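The Clothes We Keep

2019-08-15

The move is done, or as done as these things ever are, and I've finally found the box with the coffee filters in it, so I'm feeling generous enough toward the world to sit down and write. Thank you to everyone who left kind comments on the last post. Yes, the cat is fine. She rode all 1,177 miles from Liltonside to Bremura in a crate on the back seat, complained through most of the first day, and now behaves as though she picked the apartment out herself.

The apartment is 715 square feet. I keep typing that number into emails to friends as if it were a diagnosis. It's a perfectly good size for one person and one cat, with a kitchen window that gets the morning sun and a landlord who fixes things when you call him (I'm still getting used to that). But I came from a house where I'd lived for 19 years, with an attic, and you can probably guess what an attic does to a person who has trouble throwing things out.

I thought the books would be the hard part. Everybody warned me about the books! My friend Haiyan Cao came over in July with a stack of flattened boxes and a bag of plums, all ready to hold my hand through the bookcases, and we were finished by lunch. I kept the cookbooks, the ones my sister wrote in, and the mysteries I know I'll read again, and the rest went off to the library sale. I felt light as a feather. Then I opened the hall closet.

Clothes are different, at least for me. A book I've given away I can always borrow back from somewhere. But there was a brown corduroy jacket in that closet that I wore to every single one of my nephew's school concerts, including the dreadful one with the recorders, and there is only the one of it. It doesn't button anymore. The lining has gone at both armpits. I stood there holding it like a baby until Haiyan took it out of my hands, very gently, and put it in a pile she called "later." By suppertime the later pile was taller than the cat.

Her method, and I pass it along for anyone in the same boat, was to make me hold each thing up and say out loud when I last wore it. Not whether I liked it, just when. If I couldn't say, it went in the bag by the door, and if I started on a story she let me tell it all the way through and then asked me again. It's slow. It was very hot that week, too, and the fan in the hall made a ticking sound that I'd been meaning to do something about for years. But I will say that after the first couple of hours the stories got shorter.

T-shirts were the worst of it. I don't know how it happens. Nobody sets out to own that many T-shirts, they just come to you, from fun runs and bank openings and cousins who print too many for the reunion. You sleep in them, you paint in them, and then they go so soft that they're nicer than anything you could buy new, and how are you supposed to get rid of a thing at the very moment it gets good? My mother cut hers up for dust rags and never looked back. I've tried to be like her and I can't get the scissors to close.

And then there's the folding. I was taught to fold a T-shirt face down on the bed, sleeves in, sides to the middle, bottom up to the collar. Haiyan does hers in thirds and stands them on edge in the drawer like file folders. We had what I'd call a lively discussion.
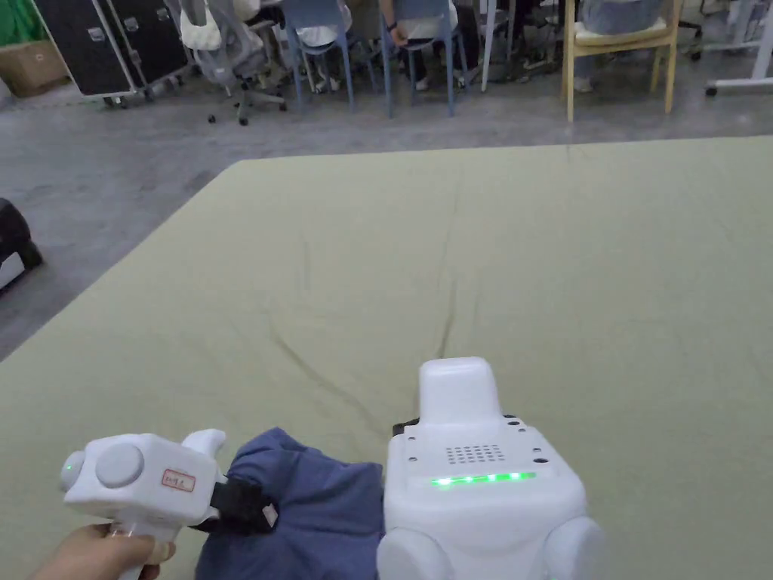
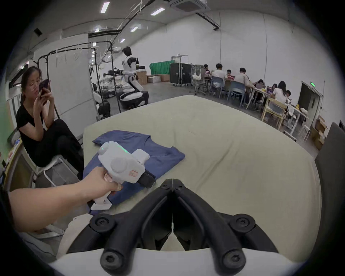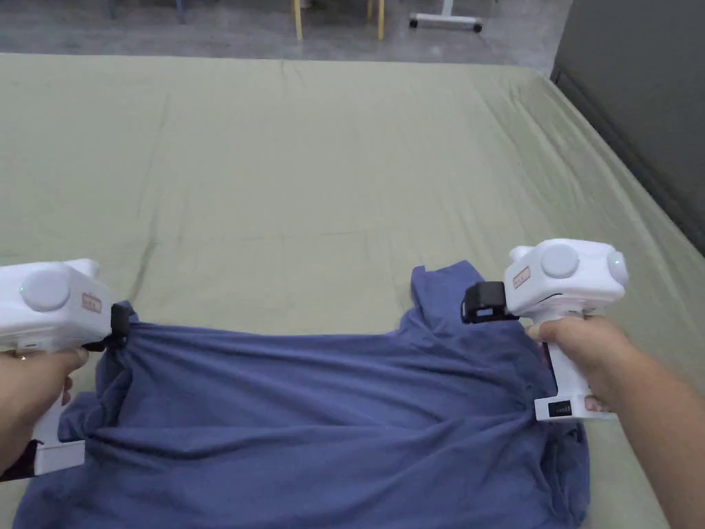 I'm sorry to report that she's right about the drawer. I only brought the one dresser with me, the little maple one from my grandmother, and with everything standing on edge I can see what I have without digging. I used to wear the same few shirts over and over, whatever happened to be on top, and the poor things at the bottom never saw daylight. Last week I wore a yellow one from a strawberry festival that I'd forgotten I owned, and the woman at the post office told me it was cheerful. So there you go. I haven't told Haiyan yet, she'll be unbearable.

What I did keep, in the end, was two boxes of things I don't wear. I'd decided on that number before we started and I held to it, though I'll confess the lids are bulging. The corduroy jacket is in there. So is my father's work shirt with his initials inked inside the collar, and a cardigan my aunt knitted with one sleeve longer than the other. (She claimed I must have one long arm. We measured. I don't.) They're on the closet shelf and I'm not going to apologize for them to anybody.

The rest went to three or four different places, and if you're doing this yourself, please do make a few phone calls first. The thrift store near my old house had stopped taking winter coats until the fall, which I only found out after hauling a bag of them across the parking lot. Settimio Zuccaro, my neighbor across the street for most of those years, took the coats off my hands for the clothing drive at his church, and he also took the good ladder and a lamp I'd been trying to get him to take since Easter. The worn-out towels went to the animal shelter. They were happy to have them, holes and all.

I did have one night of regrets. It was the night before the truck came, and I woke up around two certain that I'd given away the blue dress I wore to my retirement party. I got up and went down to the porch in my nightgown, where the last bags were waiting for pickup, and went through every one of them with a flashlight. The dress wasn't there. It was hanging in the bathroom, where I'd put it so that I wouldn't lose it. But while I was out there I took back a pair of striped pajama pants, and I'm wearing them as I write this, and I'd make the same choice again.

A few of you asked about the new neighborhood, and I promise a proper post on that soon. I've found a decent bakery and a very good hardware store. I have not found a dentist. There's a laundry room in the basement with two machines and a sign-up sheet, and the gentleman downstairs, Mr. Carbone, has explained the etiquette of the sign-up sheet to me at some length. Mornings are his. I've put myself down for evenings, and I take a mystery along and sit on the bench by the dryer, and it's really quite pleasant down there once the heat of the day is over.

Next time: curtains. I measured wrong, and they're all a good hand's width too short, so if anybody has ideas for letting down a hem that isn't there, I'd love to hear them in the comments.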